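Velcombe Practice Tower - used desktop for learning repairs

Item 607 | Sold as a teardown unit | Listed May 13, 2024

So you want to learn how to take a computer apart and put it back together, but you don't want to do it on the one you pay your bills with? I get it! I learned on my family's only PC and I was not popular that week.

I put these towers together for beginners, repair clubs and anyone who likes a weekend with a screwdriver. They're older office machines, cleaned up, with the side panel off and ready to go. You get the case, the board, the power supply, one stick of memory and a 500 GB hard drive. No monitor, no keyboard, no Windows (bring your own, or try a free Linux).

I also throw in a Tolgate screwdriver and a printed guide, 60 pages, spiral bound so it stays open on the bench.

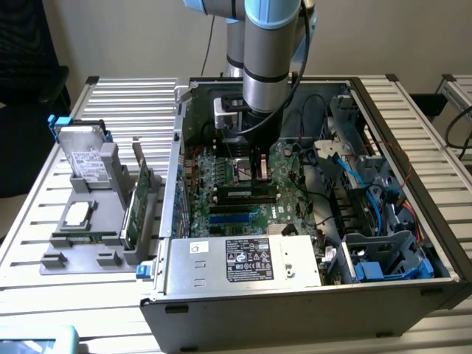 Office towers are my favorite thing to teach on, because so much of the inside comes out without a fight. Start with the drive - it's an easy win. Look for the blue plastic: there's a release latch down by the power supply, blue tabs at the bottom of the drive cage, and a blue handle on the hard drive in the gray holder to the left. Get used to those before you go anywhere near the processor socket and its little silver lever.

Please unplug everything before you open it up, and leave the power supply itself sealed. It's not a beginner part.

Shipping takes 2 days once it's packed. The next batch comes in August, and I'll add spare memory to the shop then too.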